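Prulstead Handheld Gripper Pair, Home Build Kit

Sold by Rastard. Kit $400 for the pair, assembled $1390. Page updated 21 Apr 2026.

I started building these on my kitchen counter, and then Jayson Magbanua let me have the end bench at the Montes workshop and things got a lot more serious (and a lot less covered in crumbs). You hold one in each hand, do your chores, and the recordings go off to teach your arm at home. I wanted a pair I could use for bedding, pillows, all the big floppy stuff my little desktop arm is hopeless at, so that's what I test on.

The fingers are black plastic, ribbed, with channels hollowed out along them. I tried solid ones first and hated them! Far too stiff on a pillow corner.

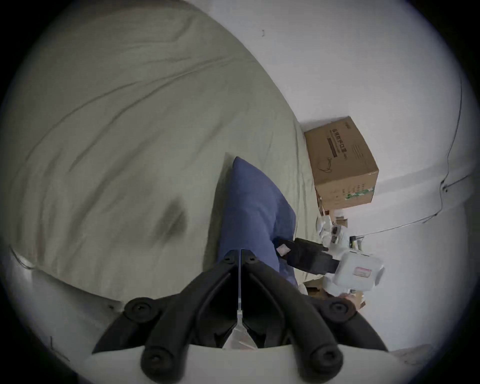
Print time for a full set of fingers is 38 hours on my machine, so if you're doing your own, start them the night before you want to do anything fun. Riet Geerts prints hers slower and gets a nicer surface, but I'm impatient. The pivots want to be snug and no more. If a finger won't swing under its own weight, back the screw off a touch.

What you get
White housings, left and right, with the tall top caps
Black fingers, plus a spare set
Screws, caps and the Zeto driver board
Green light strips, pre-wired (my soldering, sorry, it's ugly but it holds)

Putting it together
1. Dry fit the fingers before you wire anything.
2. Run the light strip along the front edge of the upper face and check it glows green all the way across.
3. Close up the housing, then pick up both grippers and have a go over a made bed.

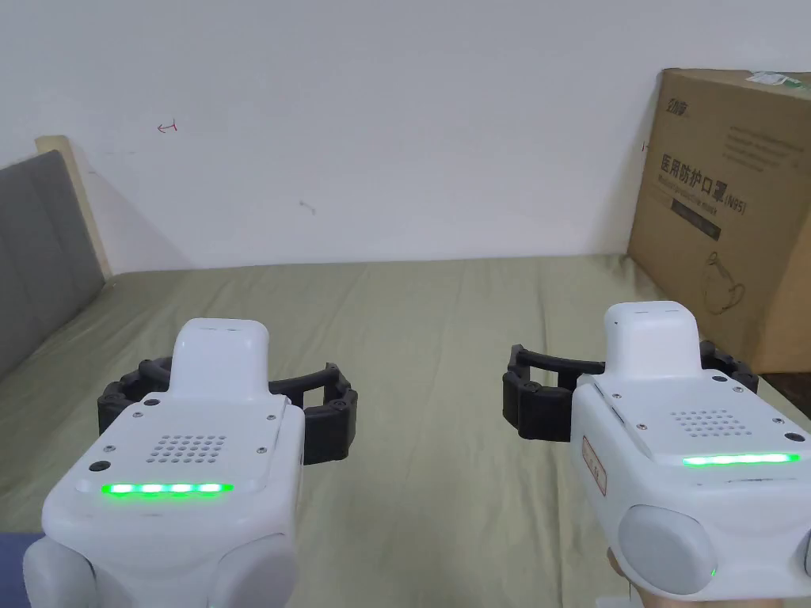 Weight and fit
Each one is 1264 grams with everything in it, which you will feel in your wrists after a long session. Citlali Bermúdez has small hands and gets on fine with the knobs as they are. If you want a slimmer handle, drop me a note when you order and I'll print one.

Shipping
Kits go out in batches. The next lot leaves in June.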